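Search this archive
Enter keywords, author or title

3.2 Storage of seed before sowing

The seed of the two meadow mixtures was received from the Ballden and Katimstead sites in January. Every lot was weighed on arrival and divided into paper packets, and each packet was given the number of its parent plant. In total 3035 packets were prepared, of which 2754 were kept for the germination test. The others were used for the moisture measurement or were given back to the growers.

Between the weighing and the sowing, the packets must stay in an airy place. In the earlier work at Flitthorpe, closed tins were used, and the authors of that study reported mould on the packets from the bottom layer. We therefore preferred containers with openings in the wall, of the kind which is sold for kitchen use (Figure 4).
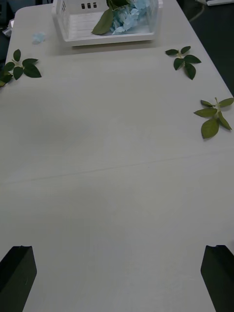
Figure 4. White plastic basket with slots in the wall, on a light grey table.

How long can the packets be stored in this way before the germination falls? For the grasses we found no loss after 40 days, but the small-seeded herbs should be sown earlier, and we advise not to wait longer than 2 weeks with them.

The room was kept dark in the night and the heating was turned off. We did not control the humidity, and this is a weakness of the present work, as the weather in Katimstead was much wetter than in Ballden during the collecting. Some of the difference between the two sites, which is discussed in Section 4, may come from this and may not come from the plants themselves. The method of Azimi, in which the seed is first dried over rice, was considered, but it needs more space than we had.

Reader comments

Mahsa Khosravi: Thank you for a useful section. Was the seed cleaned before the weighing or after it? In my lots the chaff makes a big difference to the weight of the fescues.

meadowkeeper: We still use tins here and have had no mould, but our store room is very dry. I would like to see the humidity measured next time.

R.T.: The link to Section 4 does not open for me.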